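Two-Arm Bench Rig: Build Report
Project log, Jalali shared workshop, bay 9
Azadeh Talebi

Started in October. Aim was two arms in one box, working on small smooth things that are annoying to pick up. Earbud cases mostly. Budget was 90 pounds for everything that isn't an arm, and I went over, see end.

Frame is aluminium extrusion, cut and squared on a Saturday. Both arms bolt to the front rail on black plates. Marble pattern top, wavy line panels on three walls. Baskets hung up off the surface so bits don't end up under the arms.
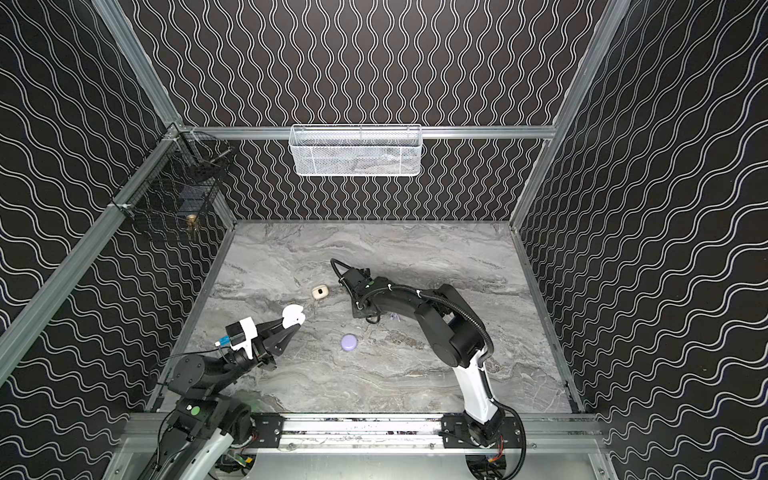
Photo: A. Talebi / Jalali workshop

Mounting took longest. First go had the bases too close together and the elbows clashed on any move towards the middle. Slid the plates out, re-bolted, checked with a square, did it again becuase the left one had crept. Reach is now fine anywhere in the centre, poor in the back corners. Living with that.

Cabling: corrugated conduit on the right arm, thin cables from the wrist back along the left. Leave more slack than you think. I had to redo mine twice.

Control software is Wuvero, with a config file borrowed from Dutton's build and then mostly rewritten. Joint limits in his file were for a wider box. Found out the loud way.

Two arm moves next. Both grippers have to meet in the middle without one shoving the other, so timing matters more than speed.

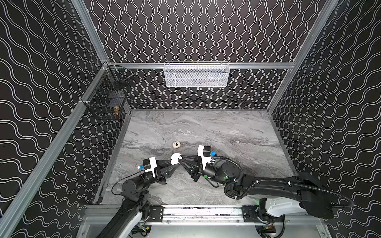 Slowed everything down for this part. Left arm goes first and waits, right arm comes in, then both close up the gap. Logged 79 runs before I stopped fiddling with the offsets. Calibration drifts if the front rail gets knocked, so re-zero at the start of every session. Also wipe the rail, swarf gets everywhere.

Wrist cameras were the last job. White brackets, blue connector on the side. Focus set by hand with the arm parked.
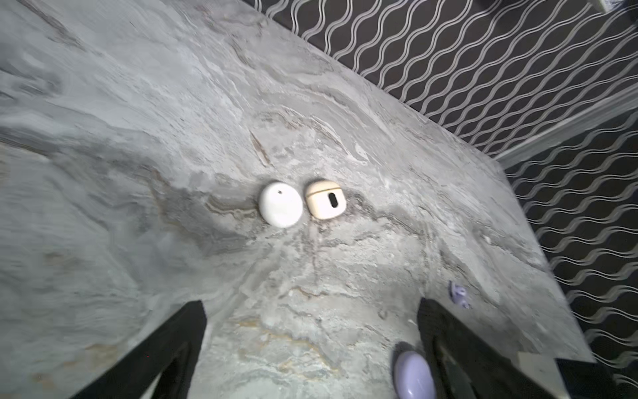 Glare off the top is the main problem left. Glossy cases plus a shiny surface, and the bright patches confuse the edge finding. Tried moving the lamp, helped a bit. Matt spray is an option but I like the marble. Total saved from the wrist view so far is 3,229 stills, not all of them labelled yet, and the labels I did late at night need checking.

Still to do
Proper tray for the circuit boards
Strain relief at both bases
Swap the plate bolts for the Kolerholm ones, theese are already rounding off
Final costs table (overspend was extrusion and brackets, reciepts are in the folder)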